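2022-12-09
Food prop bench, tableware and produce trials
Entry by Damián Bermúdez

Continuing from the plate comparison. Open items from last time were glare on the glazed plates, the choice of a replacement for the round white one, and how long fresh produce stays usable once it is out of the crate.

Table. The white top was wiped with water and a drop of dish soap, then with plain water, then dried with the lint-free cloth. The spray cleaner is off the list. It leaves a film that shows up as streaks under side light, and two passes with a damp cloth did not remove it. The two overhead panels were set to the same level as in May. Light falls off toward the near edge of the table. Moving the left panel 6 inches forward made it more even but put a hot spot on the glazed plates, so I moved it back and left it.

Plates. Three candidates on the shelf:

Dallby, round, white, glazed. Disappears against the table. The rim is hard to find in low contrast and the glaze picks up both panels. Keep for colored tablecloths only.

Skikorach, oval, cream, glazed. Better separation than the Dallby, same glare. Rocks slightly when pressed on one end. Not usable for anything that rolls.

Helar, square, dark, with a raised rim. No glare worth recording at any panel setting I tried. The textured interior keeps items from sliding when the table is bumped. The rim is low but enough to stop a pepper or a radish. The corners also make it easy to note orientation, which was a problem with the round plate. Shows dust and dried water spots, so it has to be wiped before every placement.

Going with the Helar as the default. One chipped corner on the spare. Put it at the bottom of the stack with tape on it.

Produce. One crate from Ayala, received in the morning. Sorted on the side counter before anything went on the table. Contents by type: green chili peppers, radishes, limes, small carrots. Peppers are the best of the lot, firm, deep enough in color to read against either the table or the dark plate. Two were soft near the stem and went to compost. The limes are uneven in size and two of them are larger than the plate list allows for. Set aside.

Peppers were measured with the plastic calipers along the straight line from end to end, ignoring the curve. Range is wider than I would like. I kept 7 for the tray and returned the rest to the refrigerator in the vented bag. Widest part of the longest one is at the shoulder, and it narrows steadily from there. The curved ones settle with the bend flat on the surface and stay put. The straight ones roll a quarter turn when released on the bare table. On the Helar they do not.

Placement. Plate turned so that it is not square to the table edges, pepper laid corner to corner. Tried it parallel to the rim first. The long ones touch the rim at both ends that way and sit slightly raised at the tip. On the diagonal there is clearance for everything in the tray except the longest pepper, which was swapped out. For the log, "diagonal" means the long axis of the item runs between two opposite corners of the plate, regardless of how the plate is turned. 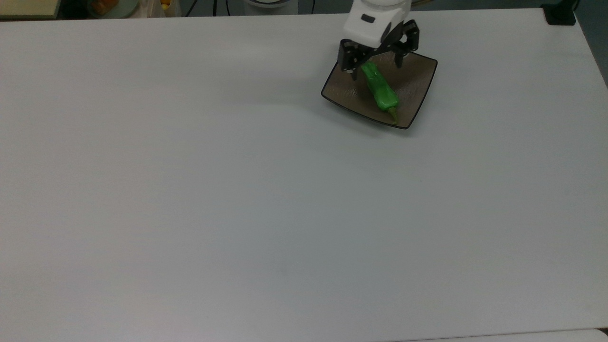

Room temperature was 62 F at the start. I would like to keep it there for produce days, even if it is unpleasant to sit in. At the higher setting used last month the peppers lost their gloss well before the end of the session and the skin began to wrinkle near the stem. Today's tray still looked the same at the last check. The carrots did not hold up. They dried to a pale surface on the counter and should stay in water until needed.

Handling. Nitrile gloves for the peppers, changed before touching the cloths or the calipers. Fingerprints on the skin are visible under the panels and need a dry wipe. Do not oil them to bring the shine back. It was tried with the radishes and the oil ended up on the plate.

To do:
Order two more Helar plates, same size. Check that the finish matches before unpacking both.
Ask Ayala whether peppers can be picked to a length range. If not, order the larger crate and sort here.
Mark the table for plate center with removable dots on the underside edge, not on the top.
Add plate orientation to the log sheet as its own column.
Compost bin is full.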